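Stop calling it "just showing the robot"

By Kojo Nutsugah
20 November 2024

We use cookies to improve your visit. Manage your choices or carry on reading.

Every pitch I hear goes the same way. No programming. Anyone can do it. You just show the robot the job and off it goes. Plora says it, Ditier says it, and I've said it myself, in August, to a room full of people who buy things. Sorry about that.

Showing is work. Skilled work, slow work, and mostly paid as if it were neither.

Take the basket job. Two arms, one plastic basket with a handle, a person driving both sides. Sounds like nothing. Try it.

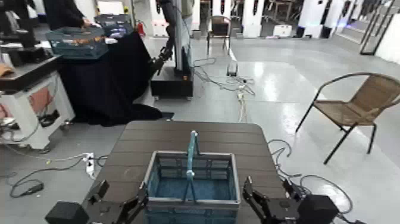
Delali Gyamfi has driven arms for 2 years and she still talks about her first month the way other people talk about learning to reverse a trailer. Your hands know where they are. The gripper's don't. You have to decide things you have never decided in your life - how wide to open, which side goes first, how long to wait. And then do it again, the same but not too much the same. Our target for one task was 800 good runs. It took 2,983 attempts to get them. The first number went in the slides. 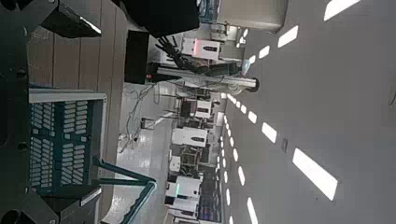
My real gripe is with who gets asked. Engineers choose the task, managers choose the target, and the person on the controls gets a sheet of paper. Yet they're the only one who knows what the machine can and can't see. A wrist view is a funny thing, tilted over, the basket down low and half of it just ceiling lights. Delali thinks in views like that now. She could tell you in a minute which runs will be useless for training. Did anyone ask her? Not untill run 6 hundred and something.

Murali Namboodiri disagrees with me, loudly. His line is that volume sorts it out, bad runs wash away, stop fussing. Maybe at Gusico's scale. Not at ours. A hesitant driver makes hesitant data and you'll be watching that same little dither come back at you for months.

So pay them properly. Put there names on the work. Let them bin a run without filling in a form. And give them a proper break, eyes go before hands do.

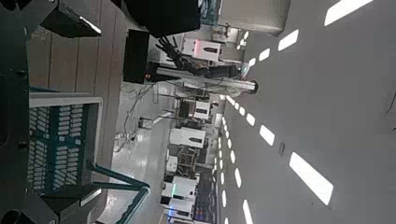

Teal basket on the slatted top, seen from a gripper.

I'm told the whole role will be gone soon anyway, so why bother. Well, I was told that last time too. Meanwhile we are still hiring, and still calling it "just showing".

Last updated: 20 minutes after posting, to fix a name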